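Staff group questions savings claim as Groletti extends handling trial

Rimado, the staff association at Groletti, is asking the company to publish the full results of its automated handling trial before the work is taken any further. The trial, run with equipment supplied by Willems under the project name Joltumine, entered its second stage in October.
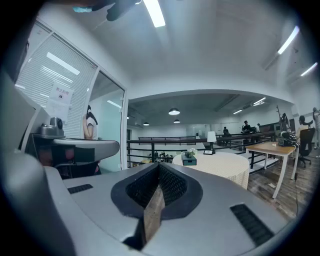
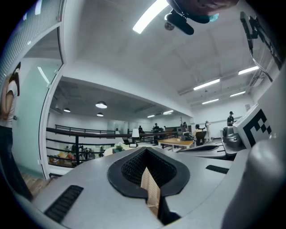 The upper floor, with a gripper in the foreground and people by the black railing.

Groletti told staff in the summer that the equipment would save up to 900 hours a year. Rimado has asked twice how that number was reached and has been given a single page in reply. The page lists 3,411 handling tasks attempted during the first stage and 2,039 completed without help. It does not say who dealt with the rest, or how long that took.

Members who worked on the first stage say a good part of their day went on setting out items, restarting jobs and putting things back where they belonged. None of that time was entered as a cost. It was booked as ordinary duties, which makes the saving look larger than it may be.

"We have no quarrel with a machine that takes on dull lifting and sorting," the association said. "Our members would be glad to see the back of it. But they have been told their jobs will become more interesting, and so far most of them have been watching a gripper and writing down when it stops."

Rimado is also unhappy with the training on offer. Staff moved to the project received a morning's introduction from Willems and a printed guide. Requests for a second session were passed between the two firms over several weeks, and no date has been set. Pay grades for the new duties have not been discussed.

The association wants helpers' time recorded from the start of the second stage, a written description of each changed role, and a promise that no post will be cut on the strength of first-stage figures. It has also asked for a review after the next 100 working hours, with staff present.

Groletti has said it will reply in writing. Rimado will share the reply with members when it arrives.

Ends

Notes to editors: Rimado represents office and floor staff at Groletti. It is not connected with Willems.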